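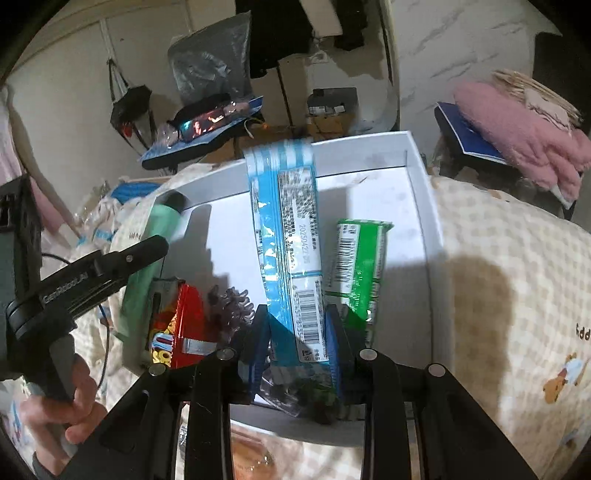 I went to the open day at Ridance expecting big orange robot arms behind glass, and I spent most of the morning thinking about snacks instead. Ridance is the outfit that teaches robots to tidy up, and on 31 July 2025 it let 66 of us poke around, ask rude questions and try the hand-held grippers ourselves.

A gripper is a pair of robot fingers with a handle on it. You squeeze, the fingers close, and a camera on the tool records the whole thing so a robot can learn from it later. Simple! Except I dropped my first bag of chips 17 times before I got it to stay put, while a very patient kid next to me (maybe nine?) cleared her whole table and asked for more. 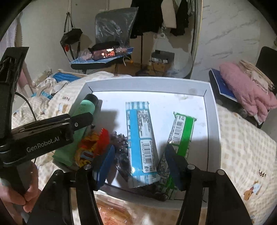
The software side is called Lellia, and the people who run it are picky about variety. They want 500 grabs of everyday stuff before they'll even look at the results, and they don't want them all done on a spotless lab bench. I can see why packages are a favorite. A long, stiff wrapped bar gives the fingers something to line up with, but a crinkly snack bag is a different animal, and a bottle leaning in the corner of a tray is harder still - you have to come at it sideways.

After lunch came Pustano, the actual robot, which took its sweet time over a box of crackers and got a huge cheer when it let go. I cheered too. Then I got back in line for another turn with the gripper, and my thumb was sore until Saturday.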